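Can a machine put away the dishes yet? (or anything, I'd settle for anything)
General Discussion > Home and Shop Automation

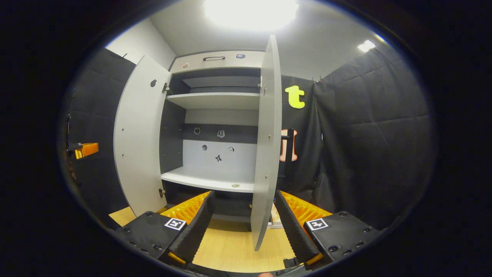
toddale_tom
Started 21/01/2025

My brother-in-law announced over dinner that in two years he won't own a broom. He has put a deposit on something from a company called Vostoddale and has a brochure with a lot of sunsets in it. So I'm asking people who work with these things. Opening a cabinet, putting a cup on a shelf, closing the cabinet. Are we there?

I run a small cabinet shop and would love to be told yes. I have 148 doors to hang by June and one apprentice, who is afraid of hinges.

---
hsiuying_liao

Depends what you mean by there. One cabinet, same spot every day, same cup? Sure. Your cabinet, your cup, your kid's backpack on the floor in front of it? Ask again later.

Doors are worse than people think. The handle travels in an arc and the hand has to go with it. Guess the arc wrong and you're either slipping off or pulling the whole cabinet toward you. With two doors open you've also got two big flaps to keep your elbow out of.

---
M. El Fassi

Disagree, and I've disagreed with Hsiu-ying on this board before so no surprise to anyone. Doors are fine now. We had a two-finger setup doing doors and drawers all last June and it got through 340 in a row before it did anything embarrassing.

---
hsiuying_liao

What was the embarrassing thing

---
M. El Fassi

It closed a drawer on itself.

---
pan_feng_yi

lol

For what it's worth I think you're both arguing about the easy half. Look at the cabinet up top. Drawer with a bar handle, fine, plenty to grab. Then the shelves: there's a little round thing sitting right on the front edge of the lower one. A person picks that up without thinking. A gripper that comes in a hair low pokes it backward, and now it's somewhere at the back of a cabinet and you're on your knees with a flashlight. Which is a chore, so technically the machine has created work.

---
toddale_tom

I'd pay for a machine that goes on its knees with the flashlight. That's the one I want.

Question from the trade side. The left door in that picture has a keyhole-type cutout up near the top and no handle I can see. How does a robot open a door like that? I've had customers who couldn't.

---
Ching-wen Liu

Finger in the hole and pull, or catch the edge. Soft ribbed pads like those orange ones help with the edge, as long as there's a gap to get into. If your doors sit flush and tight (mine do, I'm proud of them) you can forget it.

I priced an arm for my own shop from Sadanura. The quote ran to 9 pages and the word "shelf" appeared on none of them. I bought a better vacuum.

---
M. El Fassi

You asked for a welding arm quote, Ching-wen. I remember the thread.

---
Ching-wen Liu

I asked for an arm. They heard what they heard.

---
tychou

Tin-yau here, mostly a lurker. I keep a log of every claim on this board that household robots are two years off. The log is at 1,058 entries. The oldest one is mine.

Practical answer for Tom: they can do pieces of it. Open, grab, place, close, each one pretty well on a good day. String them together in a kitchen they've never met and the good days get scarce. I wouldn't cancel the apprentice.

---
hsiuying_liao

That's more or less what I said, with a log.

---
M. El Fassi

And I still say doors are done. Somebody send me a door.

---
toddale_tom

I can send you 148. Do you want hinges with those?

---
pan_feng_yi

Tom, did he get a refund clause on that deposit? Asking because my neighbor signed with Athanasiadis for a lawn thing and is still waiting on the lawn thing.

---
toddale_tom

He says it's "fully transferable." I'm getting it for my birthday, aren't I.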